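2020-12-19

Warrier finally said out loud what people on the forums had been guessing since October. It is buying Minico, the studio behind the Muswood games, and the deal should close in the spring if the shareholders vote for it. I have played Muswood since the first one, so I read the whole statement twice. It runs long and says very little.

What it does say is that Minico keeps its name and its office in Coltumton, and that the 97 people who work there keep their jobs "through the transition." I don't know how long a transition is. The last studio Warrier bought had one too, and it lasted four months.

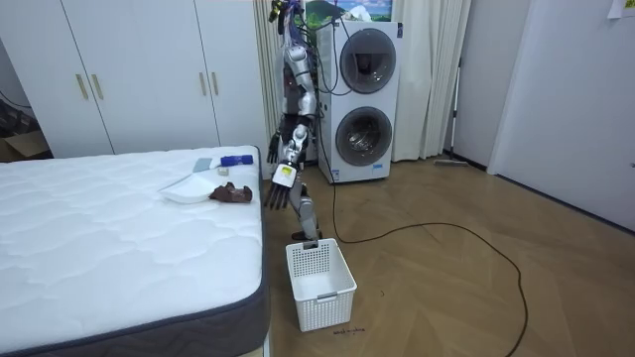
Muswood 4 was supposed to come out next summer on everything, and the statement skips over that completely. It mentions the series once, in a list. I spent most of Saturday morning reading forum threads about it in the bedroom, with the washer and dryer stacked up in the corner and a load of towels I kept forgetting. The main thread was at 3,227 replies when I quit. Most of them were the same argument about exclusives, and a few people had gone back through old interviews to find where Minico said it would never sell.

I don't hold that against them. A small studio that takes five years between games has to pay people for all five. The last Muswood sold well at launch and then dropped off, and the add-on was late.

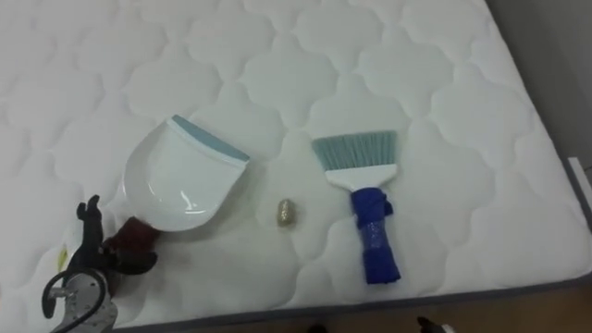

My bigger worry is the online side. Muswood 3 still runs on Minico's own servers, and the co-op mode doesn't work without them. Warrier uses one account system for all its games. When it moved its racing series over, everybody had to make a new login and a lot of old saves didn't come across. I have 2,325 hours in Muswood 3, nearly all of it on one farm with my brother. I would like to keep the farm.

I wrote to Minico support to ask about saves and got the automatic reply. I'll update this post if I hear anything. 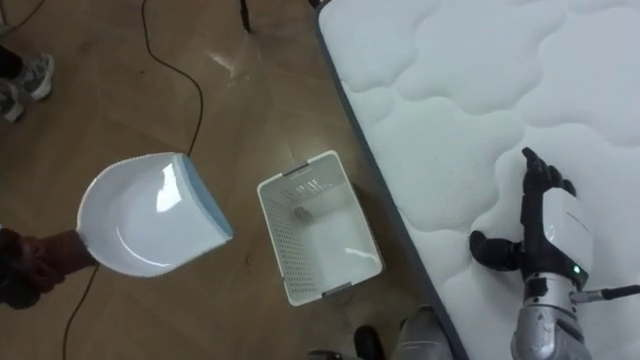
Bedroom floor and mattress, with a robot hand resting on the quilting.

For now I'm not preordering anything. The old games are still up in the store at the normal price, and if you only own the first one digitally I would download it now and back up the save folder. On PC it's in Documents, under Minico, and you can copy the whole thing to a USB stick. The second game keeps its saves in the install folder, so look there too before you uninstall it.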